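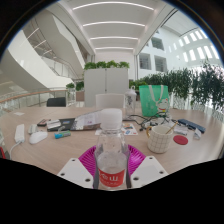
How often should a shared work table be cleared?
Once at the end of each working day, with a longer sort once a month. The daily round takes nine minutes once everything has a place to go.

These are the steps we follow for the big table at our Dretulia office. It gets used for meetings, charging, lunch and anything people put down on the way in, so it fills up fast.

What you need
A green tote bag or any other bag that stands up by itself
A shallow tray for small items
3 cable ties or strips of hook-and-loop tape
A dry cloth and a damp cloth

Step 1. Drinks first
Take the bottles, tumblers and mugs off before you touch anything electrical. Carry them upright, one in each hand. Check that caps are screwed down, including on bottles that look full. Mugs go to the sink, and wooden stirring sticks go in the trash. A water bottle with a red label looks like every other bottle with a red label, so write initials on the cap if it is staying until tomorrow. Leave coasters for later.

Step 2. Paper
Stack pamphlets, cards and flyers in one pile and go through it standing up. Keep what has a date still to come. Small slips get read once and then thrown out or pinned to the board.

Step 3. Electronics
Close laptops and move them to the shelf. Put the mouse, along with any small chargers or remotes, in the tray. Switch off the power strip before unplugging from it, and pull on the plug, never the cord.

Step 4. Cables
Most of the time goes here. Find one end of a cable and work back from it, laying it out straight on the table as you go. Don't tug at loops. Once it is free, coil it to the width of your hand and tie it. White and black cables are easier to find later if they are coiled separately. Keep the plug on the outside of the coil.
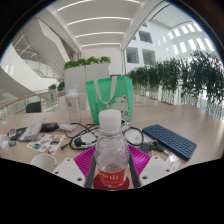 Can coiled cables be stored in a shopping bag?
They can, as long as each one is tied and the heavy plugs go in first. A reusable bag with a wide base works well – it stays open while you fill it and hangs from a hook by its handles afterward.

Step 5. Fill the bag
Only cables and adapters go in. Drinks stay out, even closed ones. If the bag gets too heavy to lift by one handle, start a second.

Step 6. Wipe down
Use the dry cloth first to get the crumbs, then the damp one, following the grain of the wood. Wipe under the coasters and put them back in a stack. Go over it again with the dry cloth.

For the monthly sort, set aside 25 minutes and empty the bag onto the clean table. Anything with no matching device goes in the recycling box by the Damgaard cabinet.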